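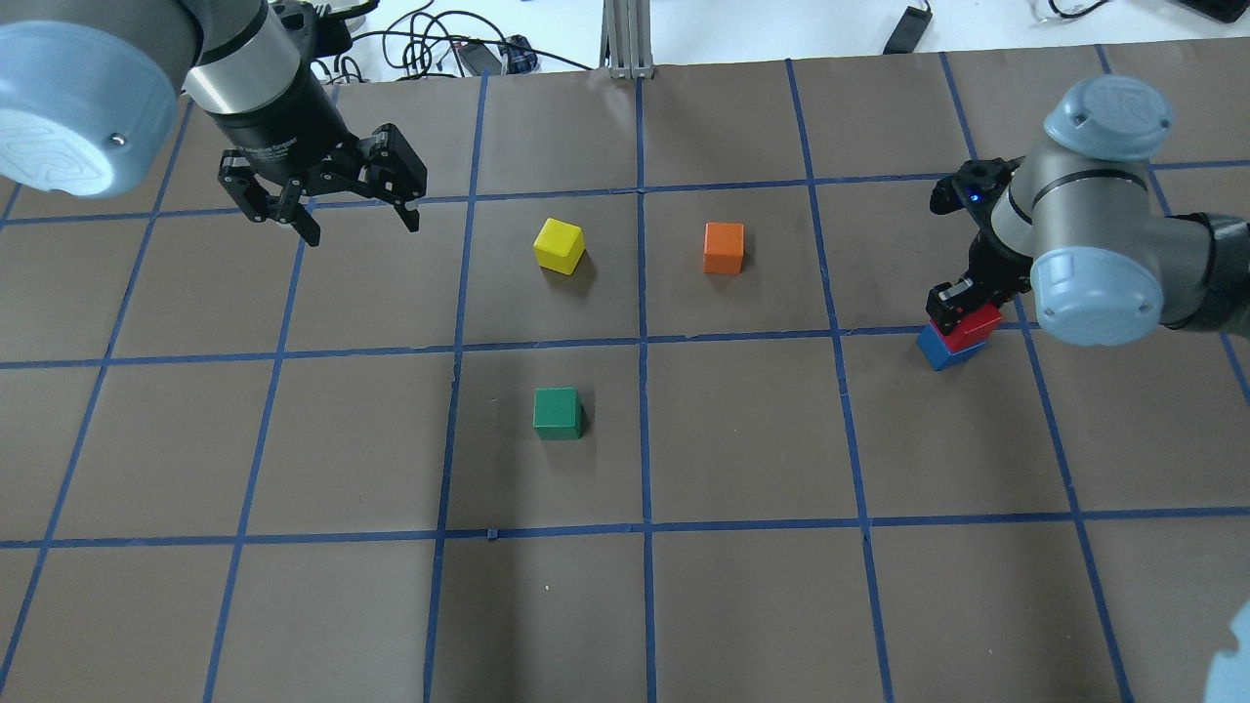
# Steam specials on the Prarkport line: frequently asked questions

The operator has put out a very cheerful leaflet. We are a local passengers' group and have tried to answer the same questions with less bunting. Last updated 23rd October.

## Is the steam service really coming back?

For now it's a run of excursions between Prarkport and Desorgate, 16 in the first season, starting in June. The leaflet calls this "the return of steam". A return would need a timetable, and we haven't seen one.

## How long is the trip?

The line is 25 miles end to end. The journey time is given as "a leisurely morning", and when we asked for it in minutes we were told it depended on the freight. Don't book a tight connection at Desorgate.

## Is the engine the original one?

Depends what you mean by original. The frames and one nameplate are said to come from the locomotive that worked the branch before closure. The boiler is newer, the tender belonged to another engine, and the dark green paint was picked by the marketing people. It may well be a fine machine. We would just like the word "authentic" used a bit less.

## Did it once pull a royal train?

So the leaflet says. We have asked twice for a date, a working notice or a photograph and got a postcard of the engine in a siding. Until something better turns up, treat it as a good story.

## What does a ticket cost?

A standard return is £36. The dining coach is extra and the price hasn't been announced. Children under seven travel free if they sit on a lap, which you may want to think over before you try it with a six-year-old.

## Can I use my railcard?

No. Season tickets for the ordinary service aren't valid either.

## Will the normal trains be affected?

The operator says not. The track is single from Vokevwood onwards with one passing loop, so we find that hard to believe. On the trial run the stopping train was held at Vokevwood and left 7 minutes late. That's one trial on a quiet day.

## Who is paying for it?

Nambiar, the firm that runs the coaches, is putting up the money for the rolling stock. Platform repairs at Desorgate are coming out of the public station budget. We were told these repairs were "planned anyway". They aren't in the plan we have a copy of.

## Is there step-free access?

At Prarkport, yes. At Vokevwood there's a footbridge and no lift. At Desorgate it rests on those repairs being finished, so ring before you travel and write down what they tell you.

## Are you against the whole thing?

No, several of us have bought tickets. We'd also like the 25 miles of track to have a decent evening service, and there has been no leaflet about that.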